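We have had the Nanayakkara kit on our bench since September, and I promised to write something when the trial period was near its end. For those who have not followed: it is a set of practice tasks for two-armed robots, sold by a small firm in Husbridge, together with a licence for their logging software, which is called Zotulside. You bring the robot yourself. The price for us was 1,432 pounds with the first year of the licence, and after that one pays 374 a year.

The box is heavier than I expected. The manual is 23 pages and it is well written, though I had to read the chapter on the wrist cameras twice before I understood which calibration must be done first (the wrists, then the head). Mounting took one afternoon. Please keep the cables long. My first attempt was too tight and the right arm could not turn fully.

Most of our time went to the jar task. I liked that the jar is a simple thing, with a red arrow on the lid for the turning direction, and that it stands in a holder while the gripper works from above. A lid is a good test. The fingers must come down on both sides of the ribs at the same height, and when they are a few millimetres too high they slip, and the software still counts it as an attempt.

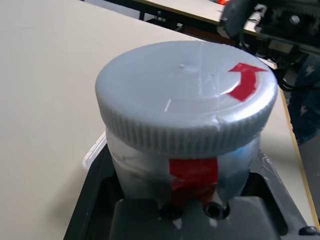
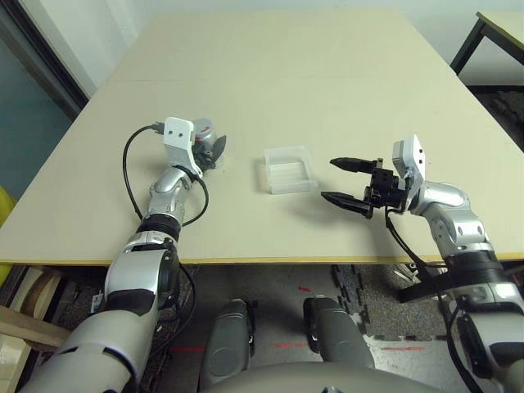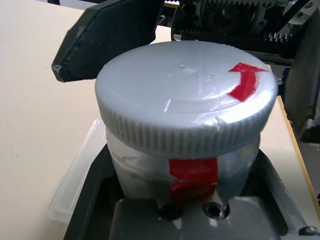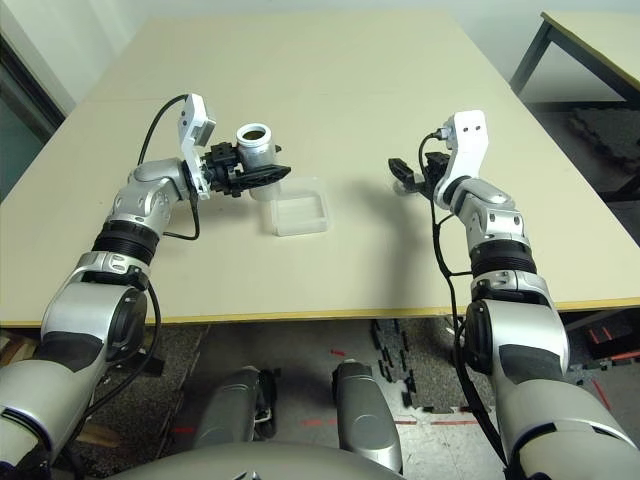
Views from the wrist and from the head, all at the same bench.

The wrist view is the reason I would recommend the kit. With only the head camera I could never judge if the fingers were low enough, and from the wrist I see the ribs of the lid quite clearly. The weak point is reflection. Clear tape on a jar shines under our ceiling lamps, and in the worst hours, from two to four in the afternoon, I had to pull the blind down. I wrote to the support about it and they answered the next morning with a setting for the exposure, which helped a little.

Zotulside itself is fine but slow. Up to now we have 2,839 attempts stored, and opening the list takes around a minute. The search accepts only the exact task name, so a typing mistake on the first day will follow you for a long time. I have such a mistake. Export works without problems.

I compared with the Rarholm set, which I borrowed last spring. Rarholm is cheaper and has more small parts, but its holder moved on the table all the time and the arrows were only printed in the manual. For a beginner I would still choose Nanayakkara.

We will keep it for the second year. Next I want to try the jar task with the left arm only, and I will write again when there are results to show.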